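From: Ekene Ibrahim
To: feltdale-stores
Subject: Re: Mixed bins, sorting order, and the worn panel

Socorro Tello wrote:

> Two questions before I do the next lot of mixed bins.
>
> First, does the sorting sheet still want everything taken out by
> category (kitchen, stationery, toys, other), or can we take items
> from the top down and sort them on the table? Darren says the
> second is quicker. The sheet says the first.
>
> Second, the grey bins are getting rough inside. Is that a reason
> to withdraw one, or do we carry on until it leaks or splits?
>
> I have used the Avo labels up to 64 and will start the next roll
> unless told otherwise.

Socorro,

Start the next roll. The numbers run on, so write the first one on the inside cover of the book and leave the old core in the drawer.

On the order of work: the sheet is out of date and I will correct it. It was written when the bins came in full to the rim and it paid to pull out one category at a time. With a thin layer of small things on the bottom, top-down is the better method. Free items first, then whatever lies across something else, then whatever is underneath. Long thin items (spoons, brushes, knives, pens) should be lifted near the middle. If they are pulled by one end they drag their neighbours into the corner, and the corner is the slowest part of any bin to clear.

Blades and anything that looks like a blade come out before the rest of their group, handle first, and go in the lidded tub. Do not stop to decide whether a thing is a real knife while it is still in the bin. Put it in the tub and decide later.

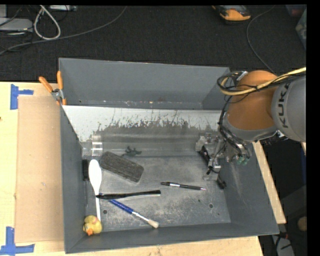
Darren Stockdale: I would add brushes to the list of things that need their own tray. Last month I put two in with the pens and the bristles were bent flat by the time Zoila came to clean them. They should lie with nothing on top of the bristle end. Also, does a toy go under toys if it is meant for the bath? The sheet has a bathroom line and I have been using both.

Agreed on the brush tray. There is a shallow one on the shelf above the Medeiros boxes which will do. Paintbrushes only; washing-up brushes stay with kitchen.

Bath toys go under toys. A rubber duck is a toy for our purposes. The bathroom line is for soap dishes, toothbrush holders and the like, and I would sooner lose that line altogether than have the same thing booked in two places. Please move the ones you have already entered.

On the state of the bins: surface wear is not grounds for withdrawal. The one I had on the table has a sloping panel inside with the upper band worn whitish, dark scratches and some flaking where it meets the darker part, and the floor is scuffed as well. I would keep a bin like that in use for hard goods. I would not put cloth or paper in it -- flakes get into the weave and have to be picked out by hand. Withdraw a bin if an edge will catch a finger, or if the floor rocks when the bin is set down on a flat table.

Check the floor for holes before using any bin for small parts. The one above has two small round ones. They do no harm with spoons and pens, but screws and beads need a liner. The Celix liners are cut to 600 and need folding at one end. Fold towards the slope so the lip lies flat.

Anything that cannot be named goes in "other" with a short note of colour and shape. "Dark grey block, rounded corners" is enough. "Misc." is not, and bin 1598 has 6 lines of it that somebody will have to open up again.

I will send the corrected sheet round this afternoon. Socorro Arango has the key to the tray cupboard until then.

Ekene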